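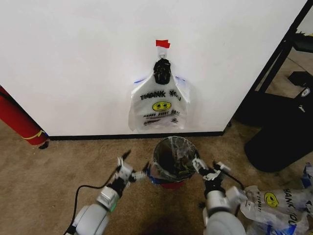
Arms on either side of the trash can, with the bag on its hook behind.

Caltosska bag-changing group – minutes, 30 January 2022

The meeting opened with warm thanks to everyone for coming in, and the June minutes were agreed without changes.

1. Right arm fault. The right gripper failed to let go of a bag handle on run 382, and the arm kept pulling until the stop button was pressed. We were all very glad to hear that no one was hurt. The Storkell log shows the release command was sent, so the group leans toward a sticking finger joint – though a late signal has not been ruled out. 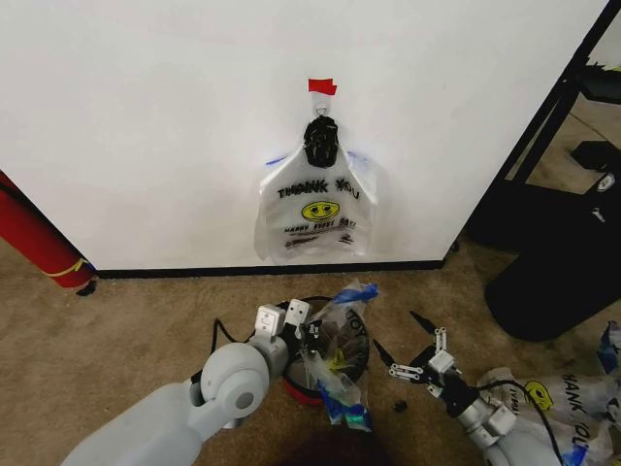 Both grippers near the can, spare bags at lower right.

2. Safety. After a good long talk, it was agreed that hands stay out of reach whenever the arms have power, even for a quick tug at a liner. The pull limit will be lowered before any more runs.

3. Actions. Liew to strip and check the right gripper. Clulura to send the new limit settings and go back through the earlier logs for slow releases.

Next meeting to be set once the gripper is back together.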